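4. Assembling the pipe stand

The Kemell stand is made of white PVC pipe with push-fit joints. It stands on a T-shaped base with one vertical pipe and a pair of diagonal braces.

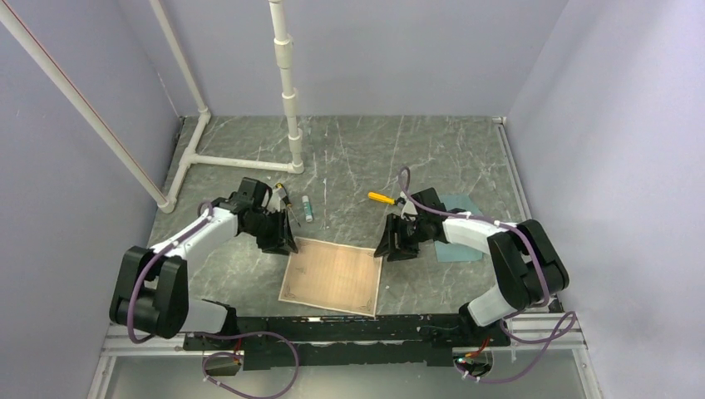
Read all of Section 4 before opening the fittings bag. Joints that have been driven fully home are difficult to separate, and a wrong pipe in the base means starting over. Allow 19 minutes for a first assembly.

4.1 Before you start

Clear a flat, level work surface. Marble, stone and coated tops are all suitable. Wipe the surface with a dry cloth and remove any grit, as grit under the crossbar will scratch a polished top.

You will need:
Rubber mallet
Tape measure
Soft pencil
Small spirit level
Dry cloth

CAUTION: Do not use a steel hammer on the pipes or fittings. PVC can crack at the socket without showing a mark on the outside.

4.2 Base

1. Lay the tee fitting flat on the work surface with the center socket facing up.
2. Check the inside of each socket for molding burrs. Remove burrs with a fingernail or a plastic scraper.
3. Push one crossbar pipe into each side of the tee by hand. Do not use the mallet yet.
4. Rotate the crossbar pipes until both lie flat along their full length.
5. Tap each outer end twice with the mallet. The pipe is home when the pencil mark on it meets the lip of the socket.

NOTE: Stands supplied before July have no pencil mark. On these, measure the socket depth and mark the pipe yourself.

4.3 Vertical pipe

1. Join the vertical sections on the bench using the straight couplings. Couplings are slightly wider than the pipe and fit either way up.
2. Sight along the joined length. If it bends at a coupling, pull that joint apart, turn one section a quarter turn and refit.
3. Stand the vertical in the center socket of the tee and press down with both hands.
4. Hold the level against the pipe on two adjacent sides. Correct any lean by turning the tee slightly — never by pulling on the top of the pipe.

4.4 Diagonal braces

The braces run parallel and are fitted one at a time. The stand will not hold itself steady until both are in place, so have a second person support the vertical.

1. Fit the lower end of the first brace into its angled joint on the base. Leave it loose.
2. Raise the brace to its working slope and fit the upper end.
3. Repeat for the second brace. Compare the gap between the two at the top and bottom. The difference must not exceed 2 mm.
4. Working from the base upward, tap all the brace joints home.

CAUTION: Keep fingers clear of the joints while the other person is tapping.

4.5 Placing the stand

Set the base toward the back of the work surface with the crossbar flat. Leave a gap of 10 mm between the crossbar and any wall panel. Lift the stand by the base when moving it. Lifting by the vertical loosens the tee.

Do not glue the joints. Glued stands cannot be taken down for cleaning and are not covered by the Kemell exchange plan.

4.6 Checks and cleaning

Press down on each joint by hand after the first day of use and weekly after that. A joint that has crept can be tapped back to its mark. If it creeps again, replace the fitting. Falleck fittings of the same bore may be used. Zaidi fittings have a shallower socket and must not be used on the base.

Clean the pipes with warm water and a little dish soap. Solvent cleaners dull the surface and soften the couplings.

Section revised by Sandra Lightfoot, Thu 5 February. Replaces the loose sheet on brace fitting.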